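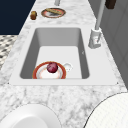 Kitchen check before handover, Lasdale holiday flats

Every flat must pass this check before the next guests receive the keys. The inspector goes through the rooms in the order of the list, with the kitchen first, and writes a comment also when the item is passed. A plate left in the sink, like the one with the reddish-orange rim, is a fail for item 3, even if all other things in the kitchen are in order. Please start not later than Monday noon.

Flat: 33, Brarneck building
Result: passed with 2 repairs open

1. Smoke alarm in hallway
Pass. Test button pressed, sound is loud also with the bedroom door closed.

2. Fire blanket by the cooker
Pass. It was hanging behind the aprons, I moved the aprons to the other hook. Please do not hang them back.

3. Sink and worktop clear, no dishes remaining
Pass on second visit. On the first visit there were two cups on the worktop.

4. Tap and waste pipe
Repair. The joint below the sink is dripping slowly. I have put a bowl under it and turned the nut by hand, but it needs a new washer. Job number 587 with Tkachuk Plumbing.

5. Hot water temperature
Pass. After one minute the water is hot but it does not burn the hand.

6. Cooker and hob
Pass. All rings heat up. The marks on the left knob are almost gone, so a guest can not easily see where is the off position. I will bring a new knob in July.

7. Sockets and plugs
Pass. The kettle cable was under the toaster and I have moved it. The maximum load for the extension lead is 3,000 watts, this is written on the label. The heater must not be connected to it.

8. Windows and restrictors
Repair. Restrictor in the small bedroom has one screw missing and the window opens too wide. The window is locked for now and the key is in the Citdale office. Families with small children should not be placed in this flat until it is done.

9. Floor and mats
Pass. The bathroom mat is new and it does not slide. The old one was thrown away.

10. Exit route and door lock
Pass. Door opens from inside without key. A pushchair was standing on the landing – I asked the neighbour and it was moved the same afternoon.

11. First aid box
Pass, but only few plasters remain. Ordered.

Next check: items 4 and 8 only, when both repairs are reported as finished.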